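Physical film releases are now priced like instruments and documented like produce. A boutique label will charge 88 dollars for a two-disc restoration, list the weight of the slipcase, and leave out which print was scanned. I think the missing line matters more than the box.

Take the April release of *The Ultcombe Ferry*, from Langlois. The booklet runs to 66 pages. It has two good essays, one by Lucienne Caron on the sound mix and one by Valentin Lebrun on the river locations. The transfer note is a single sentence: "Restored in 4K from the best available elements." That could mean the camera negative. It could also mean a release print with a scratched third reel, scanned at high resolution so that the scratches are sharp.

The second reading fits what is on the disc. Contrast jumps at the reel changes, and the night crossing has the crushed shadows of a print several generations down. None of this makes the edition worthless. Prints are often all that survives. The buyer should be told before paying.
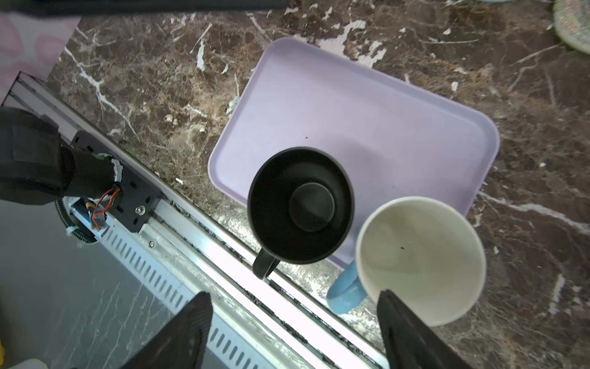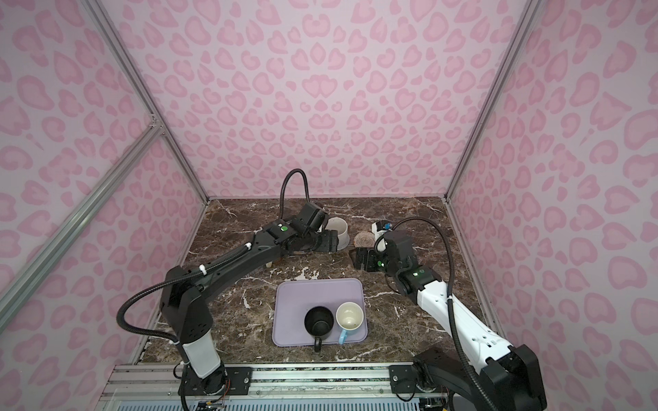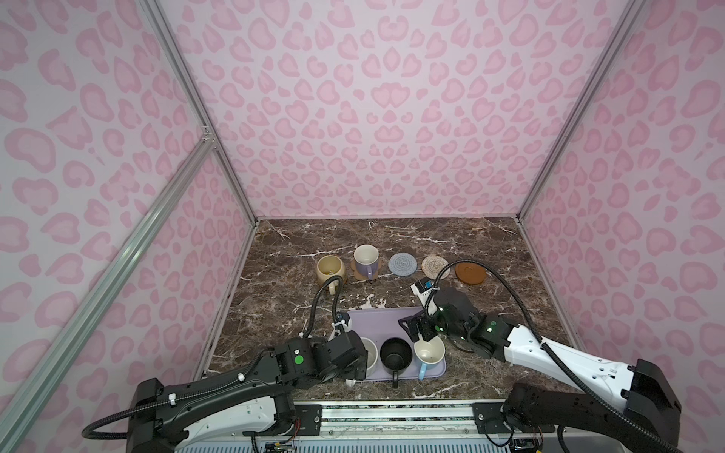
*Photos: Svitlana Stetsiuk*

Labels usually give two defenses. The first is that buyers do not read technical notes. Langlois pressed 3000 copies of the ferry disc, and the people who buy from a run that size are the ones who read everything, down to the bitrate. The second is that archives restrict what can be said about their holdings. That is sometimes true of names and locations. It is rarely true of the words "35mm release print."

Wivska handles this better. Its discs carry a short table on the back cover: element, gauge, scan resolution, who approved the grade, and what was done to the audio. Ysaline Aubert's notes for the Bistia set go further and list each replaced shot by timecode — over 100 of them — with the source used for each. The table takes up less room than the barcode and the logos.

There is a cost. A plain note gives reviewers something to check, and Kyung-hwa Min has caught at least one label describing an upscale as a scan. I count that as an argument for the table. Until more labels print one, I would wait for frame comparisons before ordering, and I would treat "best available" as meaning a print.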